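Tostmont Season 3: worth coming back for?

Forum: General Gaming > Action RPGs
Thread started by saltbush_pete

saltbush_pete
The Tostmont season patch dropped and everyone on my friends list is suddenly raving. I quit at the end of Season 1 with 224 hours in, mostly on a Tak build, and I quit because the endgame was one dungeon with the furniture moved around. The notes say "reworked endgame progression". I've read that sentence before. Has anyone played past the campaign, and is it any different once you're there?

mulga_bill_88
Played a fair bit since launch. It's better. The Watden rifts have proper modifiers now and you can pick your own path through them. Loot feels good again too.

saltbush_pete
"Feels good" how? More drops, or better drops?

mulga_bill_88
Both I reckon. I had a full set by level 50, last season I was still in mismatched rubbish at that point.

drop_rate_doug
A full set by 50 means nothing because they squashed the item tiers. The set you got is what they used to call rares with a new border colour. Compare the stat ranges from the old patch notes. I kept a spreadsheet for Season 2 and I'm doing it again. So far it's 2,144 drops logged and the upgrade rate is a touch worse than before.

mulga_bill_88
Mate, some of us just play the thing.

drop_rate_doug
He asked if it was different. I'm telling him.

Vikas Jaiswal
Long-time lurker, using my real name because I signed up in a hurry and can't work out how to change it. I think you're both half right. The drops are the same or slightly worse, but crafting is cheap enough now that it doesn't matter as much. Rerolling a stat at the Sidlow forge used to cost 50 embers and now it's 40, and it no longer locks the item. My worry is they'll put the cost back up in the mid-season patch, same as they did last March.

saltbush_pete
That's my worry as well. Generous at launch, then squeeze once people have bought the pass. Is the Tak still playable or did they gut it?

mulga_bill_88
Tak is fine. Different, but fine. The shield pulse is on a longer cooldown and the slam hits harder.

drop_rate_doug
It's gutted. The shield pulse was the entire class. Without it you die to anything that stuns.

kettle_on
It's fine if you swap to the heavy gloves and stop playing it like it's Season 1. Doug, did you try the new stance at all?

drop_rate_doug
For nearly an hour. Didn't like it.

kettle_on
Right. So a spreadsheet for the loot and one sitting for the class.

If you do come back, Pete, I'd do it like this. I've started three characters this season and this order wasted the least of my time.

1. Skip the campaign. The option is on the character screen now, under the difficulty setting. You miss a few skill points but you get them back from the Sidlow bounties.

2. Don't spend anything on gear until you've opened the forge. Wear whatever falls on the floor and salvage the rest.

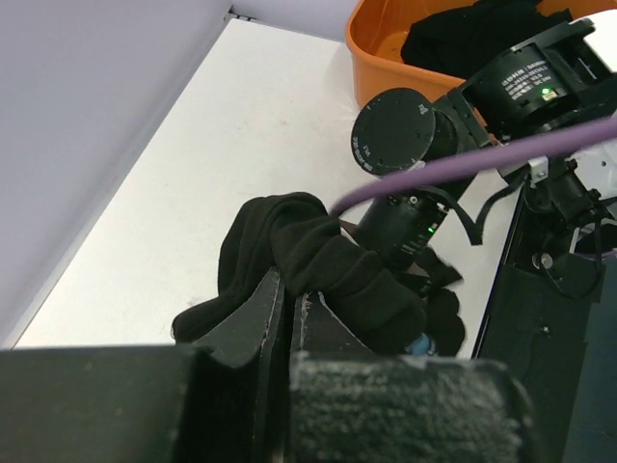
3. Go to Watden as soon as the gate opens and run the short rifts only. The long ones look better on paper, but the final boss has far too much health for what it drops.

4. Leave the season pass alone until you've done all that. If you're bored in the rifts, more cosmetics won't fix it.

saltbush_pete
That's the first useful thing anyone has told me about this patch, cheers. Still not sold. Are the short rifts varied enough, or is it five rooms on repeat?

kettle_on
More than five, but you'll start recognising them after a few evenings. The flooded one comes up way too often.

mulga_bill_88
I like the flooded one.

Vikas Jaiswal
The flooded one is where my game crashes. Every time, right at the second bridge. Anyone else getting that, or is it just my machine?

drop_rate_doug
Known issue. It was in the last two patch notes as "improved stability".

saltbush_pete
Alright. I'll reinstall, skip the campaign, and give it until the Watden gate. If the forge price goes up before I get there I'm uninstalling. Not buying the pass either way.

mulga_bill_88
You'll be back at your old hours in a month.

saltbush_pete
Doubt it. Vikas, which graphics driver are you on?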